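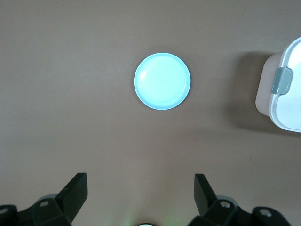

Skestine students to run kitchen robot at open evening

Students at Skestine College will show a robot arm carrying out simple kitchen jobs at the college's open evening in November, after two terms of work on a project known as Mornorlow.

The project is run by the college's robotics club and is part of the Bunau Challenge, a competition for schools and colleges in which teams teach a robot arm to handle ordinary household things. Teams must use items that could be bought in any high street shop, and they may not add marks, tags or stickers to help the robot find them.

The Skestine team chose kitchen work as its theme. The tasks its members have been practising include picking up a dish and setting it down again on another part of the table, moving food containers with clip-on lids, and stacking small plates. A student guides the arm by hand through each task many times over. The recordings are then used to train a computer model, which has to do the same job without help.

The club has recorded 586 runs so far. Most were made after lessons in the design and technology workshop, where the arm is fixed to a bench beside the windows. Club members work in pairs, with one guiding the arm and the other resetting the table and keeping the log. The log notes where each object was placed at the start, which pair was working, and whether the run should be kept.

Stellan Brekke, who teaches computing at the college and leads the club, said the early weeks were slow.

"We spent most of the first term learning to be tidy," he said. "The students would do a good run, then find that the dish had started in the same spot every time, and the model had learned the spot and very little else. They worked that out for themselves by looking back through the log. After that they drew up a chart of starting positions and stuck to it."

Shallow dishes have been the hardest items. They sit low on the table and the rim gives the fingers little to hold, so the arm has to come down at the right height and close on one side of the dish. A few millimetres too high and the fingers close on air. Containers are easier to grip but are more likely to tip when they are put down, and the clips on the lids can catch.

"Dishes are horrible," said one Year 12 member of the team. "You think you've got it and then it slides. I did a whole afternoon of dishes and kept hardly any of the runs."

The team has also looked at how light affects the results. The camera on the robot's wrist sees the table from close up, and shadows change a good deal between lunchtime and late afternoon. Recordings are now split between the two, and a further set has been made with the blinds down and the ceiling lights on.

Each team in the Bunau Challenge is judged on 60 attempts, made up of tasks the judges choose on the day from a published list. Marks are given for finishing the task, for not knocking over anything else on the table, and for a written report of the work. The report counts for as much as the robot's own score. Skestine's report is being written by a group of students who joined the club with no background in programming, and it will include the runs that failed as well as those that worked.

The college took part for the first time last year, when its arm dropped a mug in the opening round and did not reach the final. This year's team has 3 returning members. The rest are new, and several came from the food and nutrition course after a talk at the start of the school year.

The arm and gripper were paid for by a grant from Lie, a local engineering firm which also lends the club an engineer on one afternoon every fortnight. The firm has agreed to support the club until the end of next summer term. Dishes, plates and containers were brought in by students and staff, and more are welcome. Glass and anything with a sharp edge cannot be accepted.

"We would like things that look different from what we already have," Mr Brekke said. "Odd sizes, odd colours, lids that don't quite fit. If the robot has only ever seen our own plates then we don't know much about what it can do."

At the open evening, visitors will be able to watch the trained model at work and, in the second half, guide the arm themselves with a club member alongside. Children under 11 will need an adult with them. The demonstration will be in the design and technology workshop on the ground floor – please use the side entrance, as the main doors will be kept for the admissions talks. It starts at 6pm and there is no need to book.

The club is open to all students at the college and takes new members at the start of every term. No experience of robots or coding is needed.

Ends

Notes to editors

Mornorlow is the name of the Skestine College robotics club's entry for this year's Bunau Challenge.

Stellan Brekke and members of the team are available for interview after 4pm on school days. Requests should be made through the college office.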